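The fault at Humness lasted less than a second, and Gebhard Zürcher spent most of September on it. He runs the two-arm test station at the company's workshop in Hetstead, where the machines practice small household jobs. The one that went wrong was putting a plug-in air freshener into a power strip on the wall.

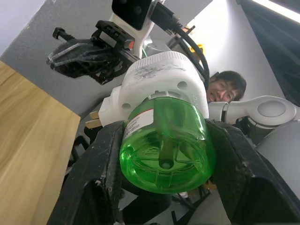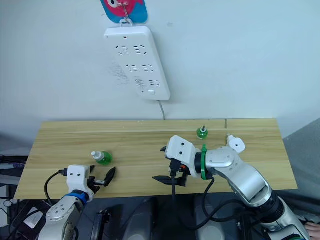
Zürcher had picked the task because it looked harmless. A refill is light and the arms move slowly near the wall. What he had not thought enough about, he says, was how many things meet in one spot. The bottle is full of liquid, it sits right under two bare metal prongs, and the strip hangs from a hook, so it can swing when something pushes on it. "You have a person's face close by too, more often than you'd like," he says. "People lean in to look. I do it myself."

The failure came on attempt 3197. The gripper had hold of the bottle and was pushing the prongs toward an outlet. One prong caught the plastic between two slots, and the strip tipped. The controller read the extra resistance as a plug that was nearly home and pushed harder. The bottle turned in the fingers, the neck cracked, and the liquid ran down the wall onto the table.

"It was a live strip," Zürcher says. "That's the part I had to write up. The spill was a nuisance. The strip being on was a safety matter."

The breaker tripped and no one was hurt. The technician on shift hit the stop button roughly two seconds after the crack, but by then the arm had already halted on its own force limit. Zürcher thinks that limit was set too high. It had been copied from an earlier job with wooden pegs, and it had never been checked against a thin plastic neck.

He sent the pieces to Nägeli, the small firm in Grurnilgate that makes the finger pads for the station. They found fine dust on the pads, enough to let a smooth bottle roll under load. Nägeli suggested cleaning them every 600 cycles. Zürcher wipes them at the start of each shift as well.

Other changes were simple. The strip is now dead during practice, and a separate low-voltage lamp shows whether contact was made. The push is capped at a much lower force, and if the plug has not gone in after five tries the arm backs off and waits for a person. Anyone who wants a close look has to pause the arms first.

I asked whether he had considered screwing the strip to the wall.

"We talked about it," he says. "But in a lot of homes it would be loose — on a hook, on the floor, behind a couch. If it only works on a fixed one I haven't learned much."

The cracked bottle is in a bag in his desk drawer. He still wants to measure the neck.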